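Clernitz Community Makerspace – Room and Bench Check
Date: August 29, 2018
Checked by: Kazue Sasaki
Copy to: Yasuo Fukuda
Sheet no. 1461

Comments are welcome in every section, and I've rather made use of that, so please put the kettle on before you start.

1. Doors and exits
Main door opens fully: Yes
Back door clear: Yes
Exit sign lit: Yes
Comment: The back door still sticks a little in the last few centimetres. It opens with a good push, but I'd like it planed before October, when the damp gets into it. Thank you to whoever moved the folding chairs, it's lovely to be able to walk straight through.

2. Floor
Free of trip hazards: No
Mats flat: Yes
Comment: One extension lead was lying across the walkway by the sink. I've coiled it and hung it on the hook. The mat by the door has been turned around so the curled corner is against the wall, which will do for now – a new one is on the Grevau order.

3. Electrical
Test tags in date: 23 checked, all in date
Power boards off the floor: Yes
Comment: All good, and nicely labelled too. The tag on the Morikawa heater is getting hard to read, so could it be rewritten next time round?

4. First aid and fire
Kit stocked: Partly
Extinguisher gauge in the green: Yes
Comment: We're low on the small bandages again. I've asked for a box of 40, and a box of 60 if the price is close, as we do seem to get through them once the Drama group starts building its sets.

5. Sorting bench
Bricks kept in bins: Mostly
Bins steady on the table: Yes
Wall baskets free of overhanging items: Yes
Front rail clear: No
Comment: I'm very fond of this bench, with its wild swirly walls, and it's much the most cheerful corner of the room. Light blue bricks are in one white bin and lime green in the other, side by side toward the back, with the orange tray along from them.

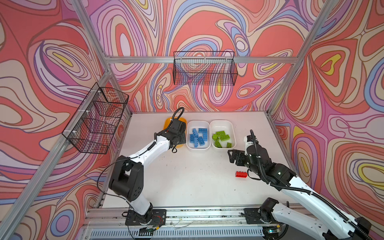 The one mark against it is the front rail, where small screws, scraps and bits of thin wire have gathered along the slots. Please go over it with the hand brush and tip the screws into a jar, as they're just the size to end up in somebody's sock. I'd also ask that the cut ends of any cable ties be felt with a fingertip and trimmed flush if they're sharp. Both wire baskets are free for use, for light things only please.

6. Kitchenette
Bench wiped: Yes
Fridge temperature noted: Yes
Comment: Very tidy. There's a tub of soup with no name on it, and I'll leave it until Friday.

To do before the next check
Plane the back door – Yasuo
Brush down the front rail, section 5 – Kazue
Bandages – Kazue
Rewrite heater tag – Yasuo

Overall: Pass, with the items above to follow up.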